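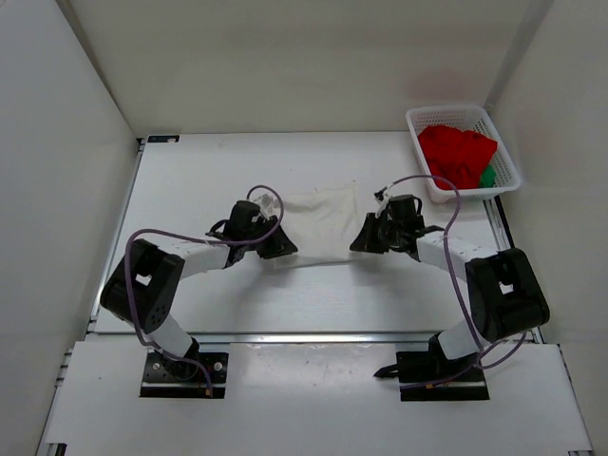
Slide 1: Off-white cloth, rumpled, middle of the table.

Okay, hi everybody! I'm Jannik Kuhlmann, I look after linens at Nestel, and I get 11 minutes to talk to you about folding (I asked for 20, so I'll be quick).

Leave slide 1 up for a bit. Ask the room: where would you start? Wait for hands. Somebody always says "shake it out," and yes, that's a good answer, but ask them what they'd grab first.

My answer is any corner at all. Don't go looking for the right one! Find one, run your fingers along the hem until you hit the next one, and now you're holding a whole edge and the rest just hangs there for you. I learned this at Eichhorn, where we did 900 napkins before a big dinner, and I was terrible at it for the first week.

DEMO. Use the cotton cloth from my bag, not the slippery one. Do it slow, then do it at normal speed. Drop it back in a heap and get someone from the front row up to try.

Next bit is flattening. Go from the middle out with the side of your hand. If you push from the edge in, you make a ridge and then you fold the ridge, and it's there forever (well, until the next wash). Tell the Ganmont story here if people are awake: 70 tablecloths, all with the same crease, all my fault.

A white table is hard on off-white cloth, by the way. At home I put a dark towel underneath so I can see my edges. Try it, it's so much easier on the eyes!

Then halves or thirds. I'm a thirds person. Dostico wanted halves and we argued about it most of March. Show both, take a vote, don't get dragged into it.

Questions. If they ask about fitted sheets, say that's my other talk. Cloths go back in the blue bag, and leave the spare handouts by the door.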